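**Autumn-sown broad beans on heavy clay, who's doing it?**

**clodhopper_jen**

Right, I've finally cracked and ordered broad beans for a November sowing! I've always waited until spring, but last year mine were black with aphids by the time the pods set, and the chap two plots up had already eaten his. I've got a packet of Manole and a packet of Dukar, and one long bed that had onions in it. It's proper clay, the sort that comes home with you. Has anyone done it on soil like mine? I'm so excited to have something growing over winter that isn't leeks.

**Petrică Bratu**

Do it! I've sown Dukar in November for 11 years and lost the lot only once, and that was mice. Five centimetres deep, double row, a hand's width between seeds. They come up short and stocky and just sit there looking grumpy until the light comes back, then whoosh.

**mudlark672**

I'll be the misery, sorry. On clay I gave up. Mine rotted two winters running, and the ones that did come up got rocked about by the wind until the stems snapped at the base. I start them in the greenhouse in February now, in loo roll tubes, and I'm picking maybe 2 weeks after the autumn people. Not worth the fretting for me.

**clodhopper_jen**

Oh no, two weeks is nothing, is it? But I do want to get them in before the aphids find them. Would a raised ridge help? I could draw the soil up and sow along the top. 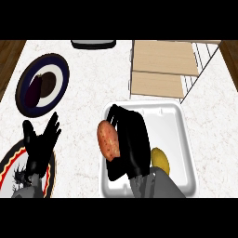 I've also got a heap of leaf mould that's been sitting behind the shed for ages, lovely crumbly stuff, and I was saving it for the carrots but the beans could have it.

**Rostislav Vrabec**

Ridge, yes, absolutely yes. I garden on yellow clay at the bottom of a slope and the ridge made all the difference. Mine is 20 cm high and I put string and canes round the whole block at Christmas. I grow Pendo, though, never tried Manole. Pinch the tops out as soon as the first little pods show (and eat them, they're gorgeous in butter).

**mudlark672**

Pinching out helps, I'll give you that. Still say the ridge dries out in May just when they want water.

**Rostislav Vrabec**

Mulch it then! Grass clippings, thick.

**Petrică Bratu**

Disagree on the leaf mould, by the way. Keep it for the carrots. Beans aren't fussy and you'll be cross with yourself in April. And put some holly over the row for the mice.

**clodhopper_jen**

Holly I have in abundance. OK, plan: half the bed on a ridge now with the Dukar, and the Manole in tubes in February, mudlark style, so I can compare them. Florninance still have seed if anyone wants to join in, I had my order in four days.

**mudlark672**

Go on then, I'll put a few in on a ridge as well. Short row. If they rot I'm coming back to this thread.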